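February 1, 2021

Slept badly, then spent the morning on the cubes again. Madalena wants me to sign off on the sorting task by the end of the month and I am still not convinced it measures anything. Pešek's manual says five colors, two of each, scattered "naturally." I would like to meet the person who scatters things naturally after reading an instruction to do it. By the third try I was fussing over them like a table setting.

The brown mat stays, at least. I was against it in December because it looked like something from under a desk, and I still think it's ugly, but the cubes show up well on it and the white tabletop gave me a headache. Small mercy. Whether yellow and orange are far enough apart for anyone who is tired is another question. The catalog swears they are. Catalogs swear to all kinds of things.
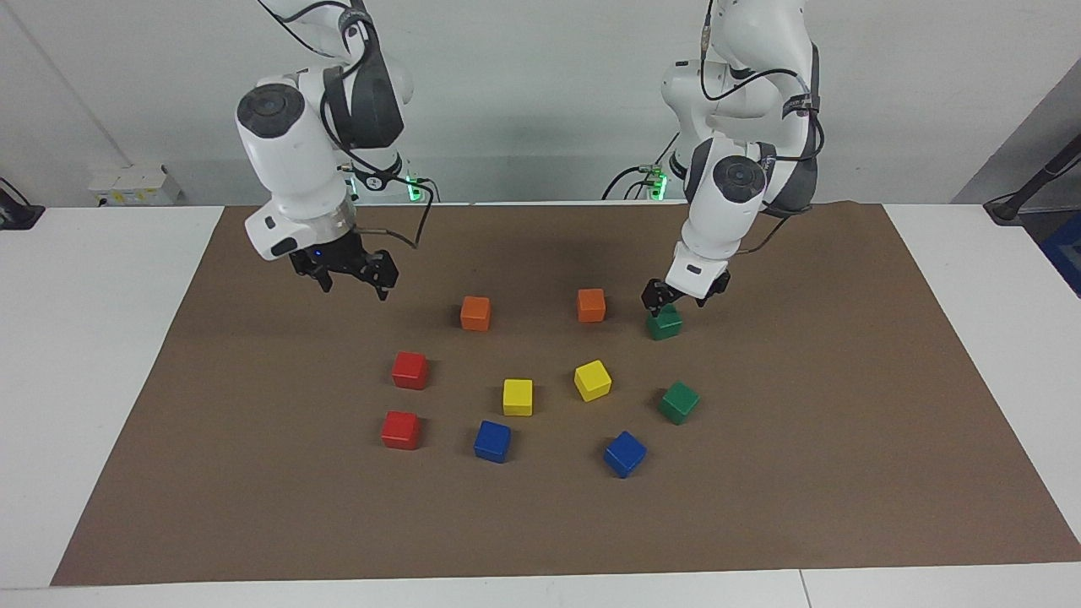

Ludmila thinks I'm overworking it, that a cube is a cube and people have been putting red with red since they were two, so why all the hand-wringing over the starting layout? She wrote that in the margin of my notes, in green pen, and underlined "hand-wringing." Fine. But if one layout has the pairs lying close together and the next has them at opposite ends of the mat, I don't see how you can compare the two and keep a straight face. She had no answer to that in the margin, though to be fair there wasn't much margin left.

Looked up what a second set would cost. Sustik wants 449 for the painted ones, which is robbery for blocks a child would lose under a couch. Estier has a cheaper set, but it comes in a tub of 200 and I can already see myself picking out ten and storing the rest until I retire. Wrote to Doğukan to ask if his old set is still in the closet. I expect a cheerful reply and no cubes.

Lunch was soup from the freezer, label gone, possibly lentil. Phone call with Kadri afterward. She likes the task. She liked the last one too, and we all know where that went.

Must buy stamps. Rain again by four.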